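Grondeo

Grondeo is a student robotics club and yearly programming contest based at the Drorkwood technical school in Ronerberg. It began in 1998 as an evening class in control programming and became a contest in 2000. Teams have four members and work mostly in simulation, with a final round held each October.

Format

Each team writes a program that directs a simulated arm to pick up objects from a table and place them in a marked area. The objects differ in shape and size, and the teams do not know the starting positions ahead of time. A round lasts eight minutes. Points are given for each object placed and taken away for each one dropped.

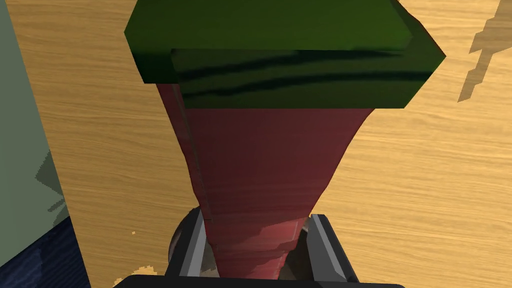
A simulated gripper holding a red object by its narrow end, with a wooden tabletop behind.

Tapered objects are worth more points than blocks, as the area the fingers can close on is small. Teams may practice on the same set of objects used in the final.

Software

The contest uses Stoica, a simulator written and maintained by students at the school. Earlier contests used a simpler program with flat, two-dimensional graphics. A version of Stoica released on 13/11/2018 added cast shadows and a view from the arm's wrist. Teams can submit their programs in any language the simulator supports.

See also
Robot competition
Robot simulation
Ronerberg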